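Progress Report to the Bernach Fund
Trorthorpe Community Orchard and Fruit Share
Jul 3, 2023

Hi Jovita,

Well, we have leaves! I know that's a low bar for an orchard report, but if you remember the state of the bottom row when you came by in the spring, you'll understand why I'm starting there. I've tried to follow the headings you sent, but I wandered off in a few places, so bear with me.

Trees

We planted 57 young trees with the first half of the grant, mostly apples, with pears along the north fence and a handful of plums where the old tennis court used to be. The apples have done best by a mile. The plums sulked for weeks and then all leafed out in the same few days while I was away at my sister's, so I missed the whole thing and had to hear about it by text.

Two of the pears are dead. I scratched the bark all the way down and it was brown and dry right to the graft, so there's no point waiting on them. Amrit Desjardins at the nursery looked at them with me and thinks they were planted too deep, which would be my fault (I did that end of the row, late in the day, in the rain). He's replacing both at cost in the fall, and I've moved a little money from the tools line to cover it. You'll see that in the budget note further down.

We lost some bark to rabbits before the guards went on. I'd ordered the guards in time but they came in the wrong size, and the swap took longer than it should have. The damage is ugly but it doesn't go all the way around any of the trunks, so the trees should grow past it.

Water

This took up more of my spring than anything else. The plan you approved had us running a line from the street connection at the Flerlow end. The utility wanted a backflow device and an inspection before they'd turn it on, and neither was in the quote. Danang Siregar spent a good part of two weekends redrawing the route so that we could use the existing hookup behind the meeting hall, and that's what we went with. It's a longer run of pipe but there was no new connection fee, so it came out nearly even.

The drip line now reaches every row except the plums. Those we're still doing by hand from a 3000 gallon tank that Tarigan Farm Supply sold us secondhand. It's a beast. We had to take a fence panel out to get it in, and the panel hasn't really gone back straight, but the tank holds water and the valve is new. I'd like to get the plums on drip before August if I can find the fittings.

Mulch! We got more wood chips than we knew what to do with from the tree crew working on the county road, all free. Every tree has a good wide ring now, kept back from the trunk. The leftover pile is open to anyone in the neighborhood with a wheelbarrow, and it's shrinking faster than I expected.

Classes

We'd promised you a pruning class and a grafting class in this period. The pruning class happened and it was great fun. We ran it at the old Flerlow orchard, where the trees are overgrown and a wrong cut doesn't matter much, and people got properly stuck in once they stopped worrying about it. I had to buy extra loppers that morning because half the people who said they'd bring their own didn't.
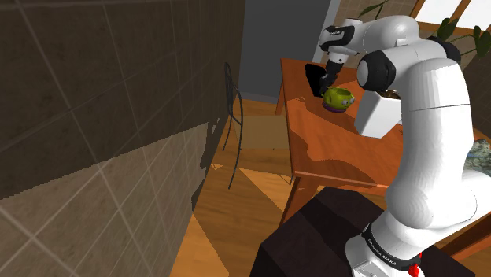 The grafting class didn't happen. Yusri Nair was going to teach it and had to cancel when his back went out, and by the time he was up and moving again the season for it was over. He's offered to teach summer budding instead, which uses a lot of the same skills and would give people something to take home. I said yes pretty fast. It's penciled in for the second half of July, and if you'd prefer we wait for a proper grafting class next spring, tell me soon and I'll hold the money.

The other thing I'd change is the sign-up. I had people emailing me, calling me and leaving notes in the mailbox at the gate, and I lost at least one of those notes. We've now got a single form on the town website and I'm being strict about it.

Fruit share

Nothing to share from our own trees yet, obviously, and there won't be for a couple of years. In the meantime we're picking from backyards. The deal is simple: the household keeps what it wants, the pickers take a bag home, and the rest goes to the food pantry on Mill Street. We have 10 households signed up so far, mostly with apples and one enormous mulberry that I was not prepared for. My shoes are ruined. The pantry loved the mulberries, though they did ask if we could please bring them in shallower boxes next time, as the ones at the bottom had pretty much turned to jam.

Azlan Wibisono has taken over the picking calendar, and I can't tell you what a relief that is. He calls each household a week ahead and again the night before. I used to just turn up and hope.

Money

The full sheet is attached to the email, but the short version is that we're slightly under on trees, over on water and well under on classes. The tool line is down by the cost of the replacement pears and the loppers. I haven't touched the reserve. The one thing I'd like your okay on is moving the unspent grafting money to the budding class, plus whatever is left over to fittings for the plum row. If that needs a form, send me the form and I'll get it back to you the same day.

I also owe you the receipt for the truck rental. It's somewhere in my kitchen.

What's next

Budding class, then the drip line, then summer pruning on the apples that have gotten leggy. The sign for the front gate is half painted — we argued about the lettering for longer than I'd like to admit — and it should be up by the time the early backyard apples are ready. The bench by the hall needs one more coat of oil.

I'd also like to talk to you about deer. We've had none inside the fence yet, but there are tracks along the outside, right by that crooked panel, and I don't love it. A taller fence isn't in this grant and I'm not asking for one today. I'd just like to walk the line with you when you're next out this way and hear what your other orchards have done.

Come on a picking day if you can. Wear old shoes.

Thanks again for all of it, and for being so patient about the water business.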